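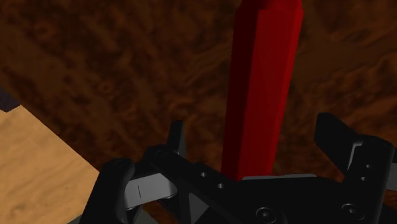 What was shown at the Iltitz open day?

The Telwood cell and its simulated counterpart, both working through the same short programme of block handling, with visitors able to follow the simulation on a monitor next to the guard fence.

Iltitz open day: gallery notes

Last updated: December 7, 2020

The notes on this page cover the November open day at the Iltitz workshop. They follow the order of the tour. The day was split into 4 sessions, each starting with a short safety talk at the door and ending at the programming desk. Most of the technical questions came up at the desk, so the notes are longer for that part of the tour.

The simulated view at the head of the page comes from the handling task. The red block stands upright, with the two black gripper fingers either side of it and a wide gap still open. The surface behind is dark brown wood grain, with a lighter tan board at the lower left.

The block has a bevelled edge where its two visible faces meet, and one face is rendered darker than the other. Visitors asked whether shading matters to the controller. It matters when the task is driven by camera input. It has no effect when the block position is read directly from the simulator.

Two hex-socket screws can be made out on the black parts of the gripper, along with several small round holes. The level of detail in the model was a common subject at the desk. Small features of this kind cost little to draw, but they are normally left out of the collision model, where simpler shapes are used to keep the solver quick.

Stop one: the entrance bench

The tour began with a set of worn finger pads and a spare wrist flange from Costigan. The pads had been taken off at the end of their service interval and were passed round. Wear is heaviest at the leading edge, where the pad first meets the part. Costigan replaces pads in pairs and resets the closing force afterwards.

Stop two: the Telwood cell

Telwood ran the cell at reduced speed throughout the day. The programme was a plain pick and place: approach from above, descend, close, lift, move across, lower, release. The block was set down on a marked plate and the arm went back to its start position before the next cycle. Cycle time was not the point of the demonstration and no attempt was made to shorten it.

The guard fence has an interlocked gate. Opening it stops the arm, and the cell has to be reset from outside before it will run again. This was shown once in each session. Visitors standing at the far side of the fence could not see the reset panel, and it will be moved nearer the corner for the next open day.

Stop three: the programming desk

Clasex supplied the simulation software and set up the desk. The run used for the day consisted of 300 simulated attempts with the starting position of the block varied between them. Of these, 393 would have been the full set, but the remainder used a second block shape and were held back to keep the talk short. The log from the shorter run came to 3,662 lines and was available to scroll through on the second monitor.

Each attempt was given a result code by the software. The codes separate a missed grasp from a dropped block and a dropped block from a poor placement. Grouping all three as failures hides the cause – a missed grasp usually points to position error, while a drop after lifting is more often a matter of closing force or friction settings.

Friction took up a good deal of the discussion. The simulated value is a single number for each pair of surfaces. Real pads change with dust, temperature and age, and the Telwood cell is therefore tuned separately once the programme has been tried in simulation. The two sets of settings are kept in different files.

Stop four: questions

Several visitors wanted to know whether a programme can be moved from the simulator to the cell without changes. The path usually can. Approach speeds, force limits and the wait after closing are checked by hand at low speed first, and the first run is always made with no part in place.

There were also questions about tall parts. A part held near its lower end will tilt if the arm accelerates sharply, so the lift is made slowly and sideways travel starts only when the lift is complete. Gripping nearer the middle helps where the clearance allows it.

Handouts from the Clasex desk are kept at the Iltitz reception. The Costigan maintenance sheet is in the same folder.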